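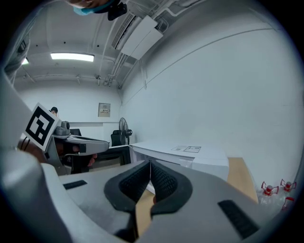
Can I look up an old marriage record without knowing the exact date of the wedding?

A surname and a county are enough to start a search in the new Lacerda Marriage Index, and either spouse's name will do.

Family History | Product News

Uvville Opens Lacerda Marriage Index, Forgives Your Spelling

UVVILLE RECORDS, March. Uvville Records has opened the Lacerda Marriage Index, a searchable guide to 858 bound marriage registers from the county of Hostilell. The registers had until now been available to anyone willing to visit the county annex between 9 a.m. and 11:30 a.m. and ask for them by shelf number. The shelf numbers were kept at a different annex.

The index covers licenses, returns and the county's large and underappreciated collection of licenses that were paid for and never used. Searches are free. A scanned copy of a register page costs $2, the same price the county charged for a photocopy, though ours arrives right side up.

"People come to us certain that their grandparents married in June," said Cremilda Conceição, director of research at Uvville. "Then they find the license, and it was November, and the first child was born in January. We don't comment. We just send the scan."

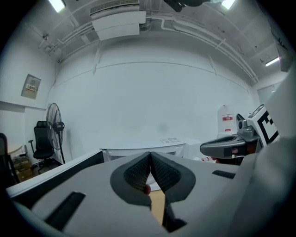
Two textured gripper fingers, close together at the tips.

The spelling problem

Hostilell's clerks wrote down what they heard, and some of them don't seem to have been listening very hard. Indexers recorded 1,585 different spellings that now lead to a shared list of surnames, so a search for one version of a name will bring up its cousins as well. Searchers who want only their own spelling can switch this off. They are welcome to find out how that goes.

Ismael Lins, who supervised the indexing, set one firm rule for his team: type what is on the page, even when the page is plainly wrong. One groom is therefore listed as being 4 years old. A note beside the entry suggests that a digit may be missing.

"We had long talks about whether to fix him," Lins said. "In the end he stayed 4. He signed very neatly."

What is not included

Divorces are held separately and will be dealt with separately, as is customary. The Ulau district registers are also missing from this release. Ulau kept its own books after a dispute with the county over the cost of ink, and the books are still being scanned. Records of marriages that took place in church but never reached the clerk's desk can't be found here or, in most cases, anywhere else.

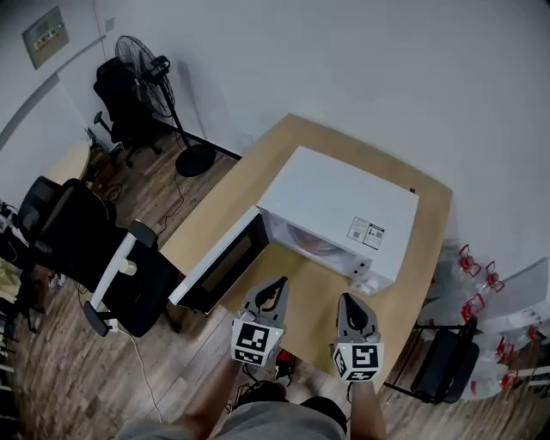 A white microwave oven with the door open, on a light tan wooden table.

Early access

The first 500 people to register for an account may order one page scan at no charge. Registration asks for a name and an email address. Please spell both carefully.

Corrections may be sent to Benedito Vieira on the reader desk. He asks that family legends be submitted with a page number.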